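4. Setting up the text message list for a relief point

The Tudosus handbook says this takes ten minutes. Allow an afternoon. Saten's reporting page will also show every message as "delivered" once it leaves their system, and that tells you very little about whether a family in Pestwood has read it.

4.1 Loading the numbers

1. Export the household register as a plain list, one number per line.
2. Delete the duplicates yourself. The clean-up button misses numbers typed with spaces.
3. Load no more than 300 numbers at a time. Larger batches are accepted without complaint and then stop part of the way through.

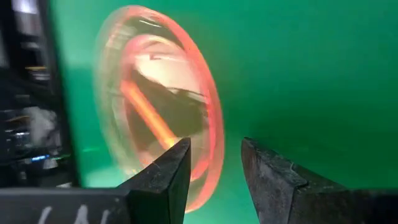 4. Wait for the batch total before loading the next. After the October floods the Baxter list went in as 2,619 numbers and came out as 1,665, with no error shown.
5. Write both totals in the paper log.

Note: the "auto-repair" setting is meant to fix wrong country codes. We have yet to see it do so. Leave it off.

4.2 Sending the first notice

6. Send a test to two handsets on different networks, at least one of them outside the office.
7. Keep the notice to place, date and what to bring. Leave out quantities – they change, and people will hold you to them.
8. Send, then check the failures after 24 hours.

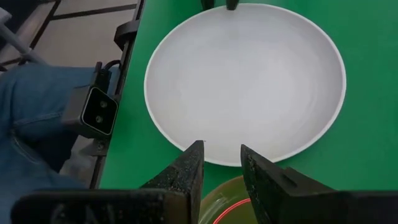
Érica Seixas disagrees with step 8 and thinks a full day is too long: by then the lorry has been and gone, and anyone who missed the text has missed the parcel. She rings a handful of households within the hour.

She may be right. If you have the people, do both.

Caution: do not send a second notice to "failed" numbers only. Many of them did get the first, and will turn up twice.

4.3 Closing the list

9. Turn off replies before you log out. Unanswered replies are kept, and so is the charge for them. 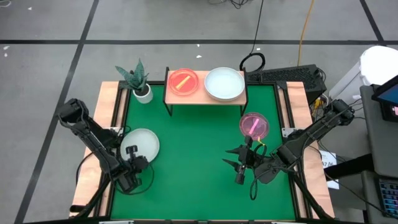
Fig. 3. Work surface with round white plate, left side.

10. Print the final list and have it signed. Lindalva Bittencourt holds the blank forms.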